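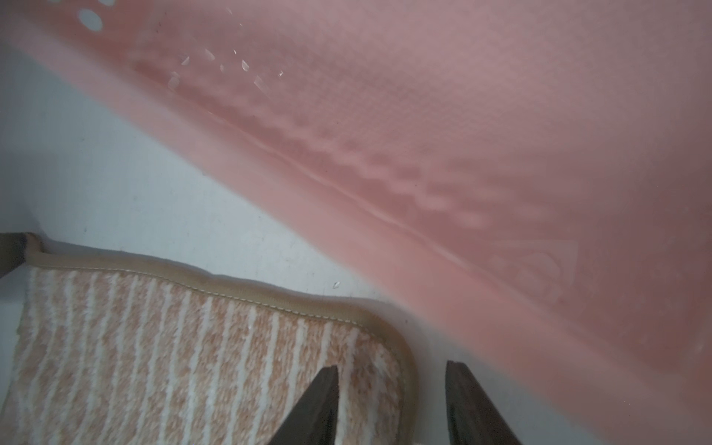
Figure 1. View from the wrist camera during a floor-level task. The two gripper fingers are open near a pink translucent plastic object. A striped mat with a stitched binding lies at the left.

4. Equipment Planning and Cost

4.1 What the budget had to cover

The project was funded for two mobile arms and the parts needed to keep them running through the end of the second study year. Earlier household robot projects in our group bought the arm first and fitted everything else into what was left. We wanted to avoid repeating that, so the planning started from the tasks. Each task in Section 3 was written on a sheet with the reach it needs, the lowest point the gripper has to get to, the widest thing it has to close on, and the heaviest thing it has to lift. The equipment list was drawn up from those sheets.

Floor-level work set most of the limits. An arm that handles a countertop well may not get its fingers down to the rim of something standing on the floor without the wrist housing touching first. Large thin-walled plastic items add a second problem. When the gripper is close enough to take hold of one, the wall can fill much of the camera view, as in Figure 1, and at that range the plastic is slightly out of focus while the mat and the fingers stay sharp. We therefore treated the wrist camera and the gripper as one purchase and compared them in pairs.

4.2 Arms and grippers

Quotes were requested from four suppliers in June. Two of them could not offer an arm with the downward reach we needed on a base narrow enough for an ordinary doorway. The remaining two, Hovland and Candumar, each lent us a unit for seven days of bench tests. The Hovland arm had the lower purchase price. The Candumar arm cost more but came with the controller, the cabling, and a service plan that the other quote listed as separate items. Once those were added the difference between the two was small, and we chose Candumar on the length of the service plan.

Both suppliers sold their own gripper. We bought neither. The stock fingers on each were wide and flat, and in the bench tests they had trouble getting under or around a thin rim near the floor. Tapered fingers did better. They are also a wear part, and a project that plans for one set will run short. Our budget line for fingers covers a full replacement set for each arm plus a spare, ordered at the same time as the arms so that all of them come from the same batch. Mixing batches had caused small differences in grip width in a previous study, and the calibration had to be repeated each time.

4.3 Cameras

The camera line was the hardest to settle. A small fixed-focus camera is cheap, light, and easy to mount, but it gives up detail on anything very near the wrist. An autofocus unit keeps more of the near surface sharp and costs more, and in our tests it sometimes hunted between the object and the floor behind it while the arm was moving. We kept the fixed-focus type and put the money saved toward a second, body-mounted camera on each robot. Ariel Sison, who ran the bench tests, recommended buying spare camera cables in the first order, and we did.

4.4 Household items and floor coverings

Test items are easy to leave out of an equipment plan. Tubs, baskets, mats, and similar goods cost little each, but they get scuffed, bent, and replaced, and a model that is on the shelf one year may be gone the next. We set aside a separate line for them. Items for the Clorkbridge and Mulberg sites were bought together, with duplicates of anything that appears in more than one task. Floor coverings were chosen to include both low and thick pile, as the edge of a mat affects how the base rolls and how close the fingers can come to the floor.

4.5 Division of the budget and remaining gaps

The arms and their service plan took nearly 70 percent of the total. The rest was divided among grippers and fingers, cameras, computing, and test items. Shipping between the sites was underestimated and had to be covered from the computing line. The final order was placed on January 3, 2024. Storage was not budgeted at either site, and later additions to the item set were limited by shelf space.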